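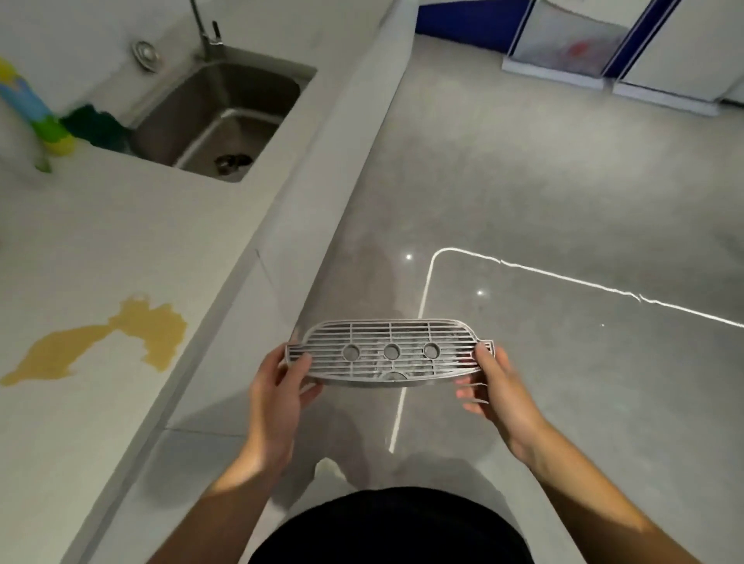 The Slow Scrub: Getting Grime Out of Things With Too Many Gaps

Filed under Kitchen, Utility, Things You Have Been Ignoring

Every household owns a number of objects designed by somebody who never had to wash them. Grates, racks, vents, louvers, the plastic basket out of the dishwasher, the cover on the bathroom fan. They have slats. The slats have ribs. The ribs have corners, and the corners have whatever your kitchen has been giving off since the last time you felt ambitious.

I have been writing these pages for long enough to receive mail about them, and most of the mail is about gaps. So here are the methods I use, in the order I try them, with the laziest first.

Start dry

The commonest mistake with a dusty grille is running it straight under the faucet. Dust plus water is paste, and paste in a narrow slot will set up like grout while you go looking for a brush. Take the thing outside, or at least hold it over the trash, and knock it against your palm a few times. Then go over it with a dry paintbrush, the cheap one-inch kind with the bristles that fall out. Brush along the slats first, then across. Vacuum what's left with the brush attachment, assuming you can find the brush attachment. Mine lives in a drawer with the birthday candles.

If the dust is greasy, as it always is within ten feet of a stove, dry brushing will only polish it. Go to the next step.

Find out what you're dealing with

There are two kinds of household crud and they want opposite treatment.

Grease, soap film, coffee oils, and anything brown and tacky give way to something alkaline: dish soap, washing soda, baking soda if you are patient.

Hard water scale, the white chalky crust that collects wherever water drips and dries, gives way to something acid: white vinegar or citric acid.

If you can't tell, put a drop of vinegar on the worst spot and look closely. Fizzing means scale. No fizz leaves the matter open, because old scale under a layer of grease will sit there looking innocent. Wash with soap first, rinse, and try the drop again.

Please do not save time by mixing the two. Vinegar and baking soda make a wonderful volcano and, a minute later, slightly salty water. I know your aunt swears by it. Mine did too, and her oven was a disgrace.

And never put vinegar or any other acid together with bleach. The gas that comes off is poisonous. I am not being wry about that one.

The grease soak

Fill a basin with hot tap water, as hot as your hands can stand in gloves, and a good squirt of dish soap. For a bad case, add a couple of spoonfuls of washing soda, but keep washing soda away from aluminum, which it will turn a sulky dark gray. Leave the part under for 20 minutes. It has to be under. A rack that sticks out of the water at one end will come out clean at the other end, and you'll have a lovely before-and-after comparison on a single object.

Anything too long for the sink can go in the bathtub on an old towel, or in a clear storage bin. Souad Bouzid wrote in to recommend the long plastic trough sold for soaking wallpaper, if you have one left over from the days when people hung wallpaper on purpose. I don't, but I was glad to hear from her.

Skip boiling water for plastic parts. Plenty of plastics can take it and plenty will come out shaped like a potato chip, and the only way to learn which you own is expensive.

The scale soak

One part white vinegar to one part warm water does for a light crust. For heavier stuff I prefer citric acid, which comes as a powder, costs very little, and doesn't make the house smell like a pickle. Dissolve 30 grams in 600 milliliters of warm water. If you don't own a kitchen scale, two rounded tablespoons gets you near enough.

Give it half an hour, then poke at the crust with a toothpick. If it crumbles, start brushing. If it resists, pour off the liquid and make a fresh batch. Acid gets used up as it works, and leaving the part overnight in a tired solution achieves nothing except that you can't use the sink for breakfast.

Keep acid off marble, limestone, terrazzo, and cement tile, including the counter you've put the basin on. It will etch the surface in the exact shape of the drip. Cast iron and enamel with chips in it should stay out as well.

Brushes, real and improvised

A new toothbrush is better than an old one. I resisted this for years on moral grounds, but an old toothbrush has bristles that lie down the moment you press, and a gap needs bristles that go in. Buy the hardest, cheapest ones in the store and write NOT TEETH on the handle.

Other things that earn their space:

Interdental brushes, the tiny bottle brushes for between teeth. Ideal for small round holes and spray arm jets.

A pipe cleaner, folded double, for holes a size bigger.

Bamboo skewers. Cut the point off at an angle and you get a little chisel that will lift scale out of a corner and won't scratch.

An old cotton T-shirt cut into strips. Thread a strip between two slats, hold both ends, and saw back and forth as though flossing a horse.

A butter knife with a damp cloth wrapped over the blade, for louvers and window tracks.

Things that don't: steel wool on plastic (scratches, which then hold dirt better than the original surface ever did), metal dental picks (you will slip), and the melamine sponge, a fine object on a flat wall that shreds itself to bits on anything with an edge.

Work in one direction

This sounds fussy. With a grid of slats and ribs, though, wandering about with a brush only moves the dirt from one cell to its neighbor. Pick an end. Do a few slots, rinse, do the next few. Turn the part over and do the back, where it is always worse. Then hold it up against a window and look through it. Whatever's still in there will show up dark against the light, and you can decide whether you care.

I often don't. The underside of a drip tray has few visitors.

Drying

Shake it hard, somewhere you don't mind getting wet, then stand it on edge on a towel. Flat drying leaves a bead of water in every slot, and in a hard water town each bead leaves you a little white souvenir. If you've just spent an evening removing the previous set, this is bad for morale. A hair dryer on the cool setting chases most of the drops out.

Don't put anything back over a motor, a fan, or a plug until it's dry all the way through. And switch off the power before you take such a cover down in the first place. You'd think that could go without saying, but I've read your letters.

How often

The internet will tell you weekly. The internet has staff.

Coffee machine trays: empty and rinse whenever they're full, ideally a bit before. A proper scrub once a month.

Range hood filters: every 3 months if you fry, less if you live on toast.

Bathroom fan cover: when you can write your name on it.

Refrigerator toe grille, down at the bottom where you've never looked: in March, along with the coils. Bring a flashlight and low expectations.

Dish rack and its tray: every other week, before it gets that pink film. The film is bacteria. Sorry.

Floor vents: lift them out when you vacuum, and you will also be reunited with several small toys.

From the mailbag

Adelmo Monti wants to know whether he can just put it all in the dishwasher. Often, yes. Top rack, no heated dry, and check the manual for the part. The dishwasher is good with fresh grease and hopeless with scale, and its detergent is rough on aluminum filters, which come out dull and blotchy. They still work. They just look as though they've had bad news.

Marisa Zuccaro has gray plastic that has gone yellow and would like it back. If it's smoke or grease, the soak will help. If it's sunlight, the plastic itself has changed, and scrubbing won't do a thing. There are peroxide methods, beloved by people who restore old computers, and they give patchy results in my hands. I'd put the yellow side toward the wall.

Kedir Weldu broke a tab off a tray cover while prying it up and asks about glue. Two-part epoxy, both faces roughened with sandpaper, taped and left for a full day. Ordinary super glue holds until the first warm wash. Next time, look for the direction the tab wants to slide before you pull. They nearly always slide. It also helps to clean the crust from around the tab first, with a skewer and some vinegar, so you're lifting the part and not the mineral deposits of a decade.

Dae-han Heo writes that he lines his drip tray with a folded paper towel and throws it out on Wednesday with the trash. I wanted to find something wrong with this. A soggy towel left too long will grow a coat, so don't forget it when you go on vacation, and keep it well clear of anything hot. Otherwise I've been doing it his way since the letter came.

Next month: the rubber seal on the washing machine door. Wear gloves.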